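Robots need teachers, pay them properly

Monday, February 18, 2019

Went to the Gerent open day on Saturday, so some quick thoughts before I forget. Packed room, queue for coffee, 42 chairs and far more people than that.

The big arm on the stage got the applause. Fine. It picked up a cup, everyone clapped. But I spent most of my time at a side table, watching a person in black sleeves with a gripper in each hand going at ordinary shopping. A bag, a clear box, snacks. Over and over. That is where the machine gets its manners from and hardly anyone stopped to look.

Shufen Zhong, who ran that corner, told me they want 900 goes at each task. Nine hundred! For a bag of snacks. She said cloth is the worst, it never lies the same way twice, and I beleive her.

So my gripe. The brochure has 4 pages on the arm and one line on the people. We talk about automation as if it comes out of a box. It comes out of somebody's wrists and shoulders, on a shift, and I'd like to know what the shift pays. I asked. Got a smile and a leaflet.

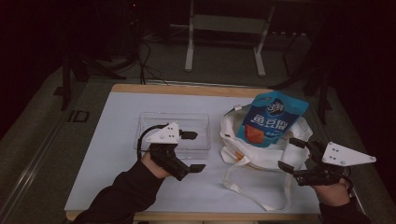 Not having a go at Gerent especially – the Storer lot were just as vague last May. But if your going to sell the skill, put a name and a wage next to it. I'll ask again at the next one.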